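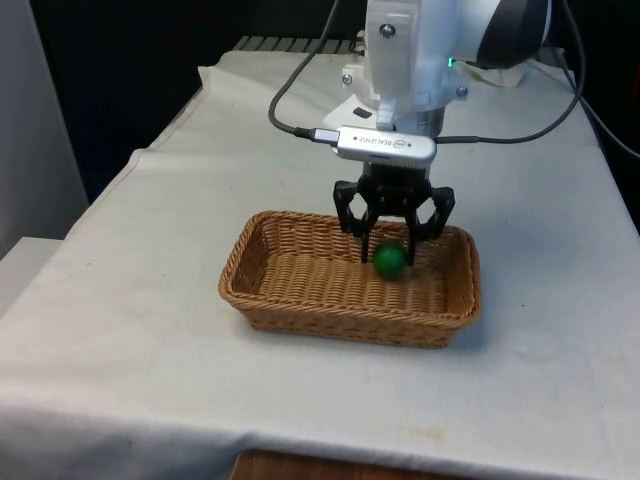 I own 17 baskets, and I would like to defend myself before we go any further.

The first was a present. The next few came from a church sale in Gallagher, where a man was letting them go for pocket change and I had a big trunk. After that I can't give you a decent account of it. They stack, they weigh nothing, and every time I brought one home I had a plan for it — usually bread, even though I bake maybe twice a winter.

By September my husband had started keeping his car keys in one, his mail in another and his reading glasses in whichever was closest, so he'd lost all three. I called Dwayne Marchetti, who has been weaving and mending baskets out in Tarance for 46 years, and asked him how a sensible person uses these things.

"Put them on the table," he said. "You've got them up on the fridge, don't you?"

I did have them up on the fridge.

Dwayne likes a shallow basket best, a rectangle with low sides and a rolled rim. You can see everything in it from your chair, and you can reach in without scraping your knuckles. Deep ones, he says, are for blankets and firewood. Put small stuff in a deep basket and it sinks, and you'll find it again when you move. (I found a pair of gloves, a corkscrew and a birthday card I never mailed. Sorry, Aunt Peg!)

He also got me thinking about what goes under one. Wicker can be hard on a nice tabletop, especially when kids drag it around, so he always lays down a cloth. I tried a patterned one first and the whole thing looked like a yard sale. Plain white is so much better — light-brown weave on white cloth looks good even when the only thing in the basket is a little green ball.

Cleaning took me most of an afternoon. A dry paintbrush gets the crumbs out of the weave, and then you go over it with a barely damp rag and let it sit somewhere airy, away from the heater. I had been rinsing mine under the faucet for years. Dwayne was quiet for a while when I told him that.

If you're shopping, turn the basket over before you look at anything else. Set it on a flat counter and press on each corner. If it rocks in the store, it'll rock at home. Run a finger along the rim too, and feel for loose ends that'll catch on a sweater.

I've kept nine. The rest went to my sister, who says she has a plan for them, and she's already asked me for the name of the man in Gallagher.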